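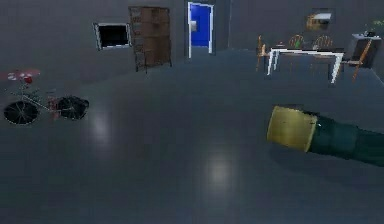 Twelve bucks a month is fine if I can get my bike out at midnight, one reader wrote to me last night, but if they lock the doors at nine I'm going back to the lamp post. I got a lot of messages along those lines after the meeting, so let me tell you what was decided and what wasn't.

Home News Getting Around Food & Drink Letters Classifieds

October 8, 2025

The old freight hall next to Hokbridge station is going to be an indoor bike garage. The town council voted for it on Tuesday evening, 6 to 1, after a discussion that ran so long I missed my bus and had to walk home (in the rain, thanks for asking). Flotix, the company that already handles the parking meters downtown, gets the contract to run it. The plan is to open the doors in April.

If you ever use the station you know why people want this. The racks out front are full by seven in the morning, half of them are bent, and there's a row of rusty bikes with flat tires that haven't moved in all the time I've lived here. I've had a saddle stolen there, and then a front light, and then the replacement saddle, which hurt more than the first one because I'd just gotten it comfortable!

So, the money. A monthly pass will be $12 and a single day will be $2. You'll get in with a card or your phone. The first 20 minutes are free, so you can duck in, drop somebody's bike off and run for the train. Kids under 16 park free, but they need a parent to sign them up, and the council couldn't say yet whether you do that online or at a desk. I asked twice. They'll get back to me.

The hours were the big fight. Flotix wants to open at 5 a.m. and close at 9 p.m. and says staffing it any later costs too much. Several people in the public seats pointed out that the last train from the city gets in at 11:40, and that the folks on that train are the ones who'd least like to walk home in the dark. There was some pretty loud clapping at that point. The council's answer was to approve the contract now and sort out the evening hours in a separate vote next month. I don't love that. Once a contract is signed it gets a lot harder to change it, but I'm also not the one who has to pay for the night shift.

The one no vote was over rent. The Zidel, the secondhand furniture market that's been using the south end of the hall on weekends, will have to move out by the end of the year, and so far it hasn't been offered another spot. I bought my kitchen table there and I'd be sad to see it go. Somebody brought up the empty lot behind the post office, which would be okay in July and miserable in January. The council said talks are "ongoing" – make of that what you will.

A nicer bit of news came near the end. Tshabalala Cycles, the repair shop on Mill Street, is getting a small counter just inside the main door for quick fixes like brakes, tubes and chains. You'd leave your bike in the morning and pick it up fixed on your way home. The shop on Mill Street stays open too, so don't panic if that's your regular place.

What I still don't know is what happens to the racks outside. The drawings showed planters where they are now, and when I asked about it I was told the drawings were "just to give a feel." If the free racks go, plenty of people who only ride to the station once in a while are going to be annoyed, me included. My guess is a few will stay, over by the taxi stand.

Work on the roof starts in the next few weeks, and the sidewalk along the hall will be closed on weekdays while it's going on, so cross over at the bakery. The vote on evening hours is open to the public, and you can sign up to speak at the town hall front desk until noon on the day. Go if you take the late train. I'll be there with a better raincoat.

16 comments 7 shares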